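How Does a School Buy a Robot?

Robots cost money, and so do many of the things that go with them. Before a school, a library or a company buys one, somebody has to sit down and make a plan. The plan says what the robot will do, what it needs and how much can be spent. That last part is called a budget.

Start with the job

Roxana Villca plans equipment for the Drosari workshop, where students learn to program robot arms. Her first question is always the same: "What do you want it to do?"

A robot that sorts bottle caps can be small and slow. A robot that puts away dishes has to reach farther, and it needs fingers that can hold something thin and smooth. If you pick the robot first and the job second, you may end up with an arm that is too short.

Last March the workshop chose its job: picking up a plate and standing it in a dish rack. It sounds easy. You probably do it without thinking. A robot has to be told where the plate is, how to grip the rim and when to let go.

The price on the tag

The workshop had $1683 to spend on extras for its arms. Here is part of the list:

Spare gripper fingers: $117
Practice plates and a rack: $26
Table clamps, cables, a stop button and safety glasses: the rest

A stop button is a big button that halts the robot quickly. It goes on the list before anything fun does.

There are also costs that come later. Parts wear out. Motors need checking. Electricity has to be paid for. Kevin Salazar, who keeps the workshop's accounts, puts some money aside for repairs every year - even when nothing is broken.

Try it on a computer first

Mistakes with real robots can be expensive. A dropped plate is cheap, but a bent arm is not. So many teams begin with a simulation. A simulation is a pretend world inside a computer, a bit like a video game, where objects are programmed to fall, slide and bump much as real ones do.

You can move the sink in a simulation without calling a plumber. You can swap a large plate for a small one and pay nothing extra. If the arm keeps hitting the microwave, you have learned that your real counter needs more space, and you can change the plan before you order anything.
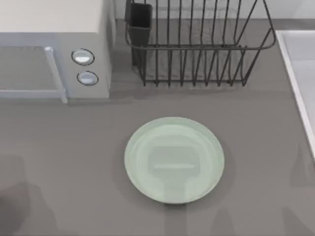
A computer-made kitchen counter with a plate, an empty dish rack and a microwave.

Simulations are not free, though. They need a good computer and someone who knows how to build the pretend kitchen. They are not perfect copies of real life either. A real plate might be slippery with soap, and the computer only knows about soap if someone has added it. The workshop planned for 7 weeks of computer practice, then tests with real plates.

Make your own plan

Pick a chore you would like a robot to do at home. Write down every object it would have to touch. Next, write down what the robot would need: arms, wheels, a camera, a place to charge. Ask an adult to help you look up some prices and add them up.

Is the total too high? Cross out one thing and see if the robot could still do the job.

Words to know

Budget: a plan for how money will be spent.
Gripper: the part of a robot that holds things, like a hand.
Simulation: a computer model of something real.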